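# Stop buying the big grill

My brother-in-law bought a six-burner grill in August. It has a side burner, a rotisserie motor and a light inside the lid. He cooks for three people. Last month he asked if I wanted to trade it for my old kettle, and I said no.

I think most households that grill at home own too much grill. I sold patio and outdoor cooking gear at Aguiar for 13 years, and the pattern didn't change much in that time. People came in with a number in their head, usually the number of burners their neighbor had, and added one. The Illiletti line, which was our most expensive, sold best to people who told me they cooked outside twice a month.

A large gas grill costs more to run than people expect. You heat the whole box to cook four burgers, or you light two burners and fight the cold side. It's more metal to scrape and more igniters to fail. The cover wears out first and the replacement is never in stock. When a burner tube rusts through on a discontinued model, you end up shopping for the whole grill again.

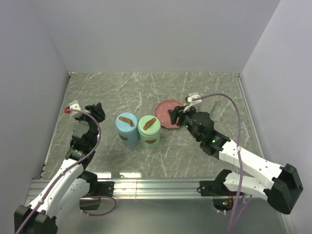

Size also changes how often you cook. Olga Leitão, who worked the parts counter with me, used to say she could guess the size of a grill from how dirty it was when it came in. The small ones were black all over. The big ones had spiders in the tubes.

There is a fair case on the other side. If you feed 13 people every weekend, buy the big one and enjoy it. Quang Tăng, a regular at the store, ran a Sivitz with every burner lit for his whole family most Sundays, and he got his money's worth several times over. Some people also like having the space for a pan of beans next to the meat. I understand that. A second small grill does the same job, though, and you can lend it out.

My advice is dull. Think about the last 8 times you cooked outside and how many people ate. Buy for that crowd. Spend what you save on a decent thermometer, a heavy brush and a spare propane tank. If a party comes along, cook in two rounds and let people stand around and talk while they wait.

A guy on my street paid over $2000 for an outdoor kitchen with a sink. He fills the sink with ice and keeps drinks in it. A cooler would have done that, and he could have taken it to the lake.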